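Vovier compact hair dryer – three months of shared use

Posted 21st September by Merja Niskanen

I bought the Vovier in May to replace a dryer that had started to smell of burning dust. It lives downstairs in our building, where there's a round table near the stairs that everyone ends up using, so it gets a lot more work than it would at home. I paid full price for it.

Mine is the 2100 watt model in black. There is a 1000 watt travel version as well, with a folding handle, which I haven't tried. The weight on the box is 396 grams without the cord. I put it on the kitchen scale and got nearly the same.

Drying time is good. My hair is past my shoulders and fairly thick, and it takes me 28 minutes to air-dry to the point where I can tie it back, or a few minutes with this on the middle setting. The top heat setting is too hot for me to hold close and I don't use it. The cool shot works, but you have to keep your thumb on the button the whole time and the spring is stiff.

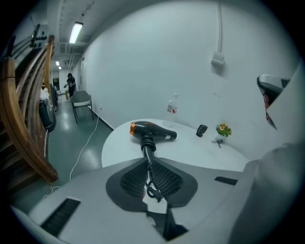
Storage is my main complaint. There is no hanging loop, so it has to lie on its side wherever there is room, and the round body means it rolls if the table gets bumped. I ended up putting a hook on the wall at home for my old one and I'd have done the same downstairs if the handle gave me anything to hook. The Widen I had before was uglier but it had a loop.

The cord is black and coiled. I thought I would like that and I mostly do. It keeps itself off the floor, but it pulls back toward the outlet when you stretch it, and you notice that in your wrist after a while. If your outlet is low on the wall, as ours is, plan on an extension cord or stand close.

Noise is average. Jouko Leinonen works at the far end of the corridor and says he can hear it but doesn't mind the pitch. Tuulikki Pitkänen has short, light hair and finds the lowest setting plenty. She would have liked a diffuser in the box. You can order one separately, and mine took two weeks to come.

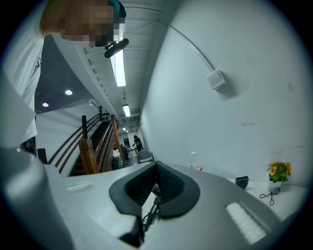

Downstairs, looking along the corridor past the staircase.

Cleaning is simple. The rear cover twists off and the lint comes away with a dry toothbrush. I do it every second week. The colour on the nozzle rim has held up and hasn't chipped.

I'd buy it again at the sale price. At full price I would look at the Aaltonen first, mainly for the longer straight cord and the loop. If you have a drawer to keep it in, the storage problem goes away and the Vovier is the better dryer of the two.

Four out of five.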